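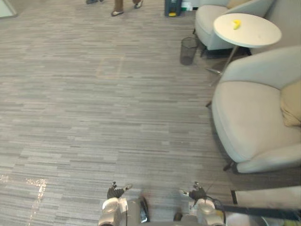
**Tsikata** is a lounge and entryway tidying service for small offices and guesthouses, sold by Erkano out of Prilport. You rent a two-armed robot by the month, and it picks up after people: shoes, slippers, cushions, whatever gets left lying around. I've kept this page going since the service opened in February, and I still get a kick out of watching it (my family has stopped asking).

## Background

Macario Huerta and Ruth Usuga started Erkano to build arms for packing lines. The tidying idea came later, when a guesthouse owner asked them if a robot could straighten a lobby overnight. Their first try, called Giment, could only push things along the floor, and it was dropped after 100 rentals. Tsikata kept Giment's route planner and pretty much nothing else.

## Hands

For me the hands are the best part! The fingers have pale hard shells, dark joints and rounded dark pads at the tips, and a soft ribbed sleeve covers the hand above them. Karabo Tshabalala, who writes the service manual, told me the sleeves come off for washing and each customer gets 2 spare sets. I'd ask for more if you have a dog.

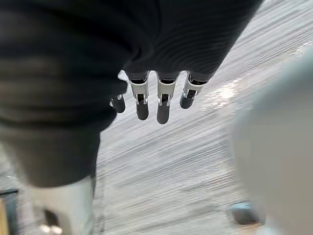
## Working near the floor

Picking things up off carpet is harder than it sounds, and this is where Tsikata takes its time. The hand comes in from above with the fingertips down, then closes slowly. Erkano says thin, flat things like coins and paper are outside what the service covers, and I'd believe them. My own tests with socks went fine, though a shoelace gave it fits.
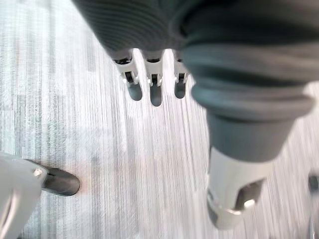 *Fingers and thumb over the streaked gray floor.*

## Shoes and slippers

Most people I hear from rent it for the entryway. You show the robot your rack once during setup, and after that it tries to put footwear back in pairs on the lower shelf. Tanvir Khan wrote to me about his guesthouse, where it matched up left and right just fine but kept mixing sizes (he now puts a colored tag inside each heel).
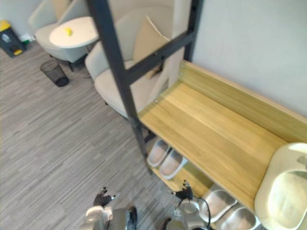 Racks with an open front work best, and you'll want enough floor in front for the arms to reach in low. Tall boots are a pain. If your rack has doors, leave them open overnight or the robot will skip it and leave a note in the log.

## Price and support

The basic plan is 675 dollars a month, plus a refundable deposit of 500. Setup is included, and Eliécer Palomino's team handles repairs by phone first, then in person. I've called them once, over a worn sleeve, and the new one came in the mail. There's no weekend-only plan yet, though I keep asking!

*Last updated August 20, 2023*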